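Dell workstation board, worth saving?

lama_kh
Hello all. I have a green Dell workstation motherboard and I want to use it for a small home server. I paid 300 for the whole machine at a clearance sale in Tapley, but the case was bent, so I took the board out.

My question is about the CPU socket. I do not know if the pins are good, and I am afraid to touch them.

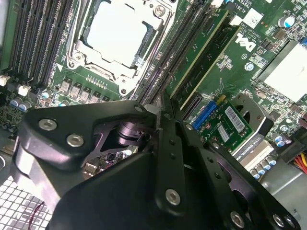 The memory I have already, 4 sticks from my old office. A new board of the same type is 700 at Ollside, so I prefer to repair if it is possible.

PHaworth
Keep the cover on until you have the processor in your hand. Then look at the pins from the side with a strong lamp. A bent one shines differently from its neighbors.

flirkus_fan
I would sell it. Dell power connectors are often not standard and you will spend your evening looking for adapters.

PHaworth
Adapters are cheap, I don't agree. She has the memory already.

flirkus_fan
And the fan plugs? And the front panel? I did this once and stopped in the middle.

lama_kh
Thank you both. I still have the power supply from the bent case, so I will try with it first. Pauline, which lamp do you use? Mine is yellow and weak.

PHaworth
A bicycle light.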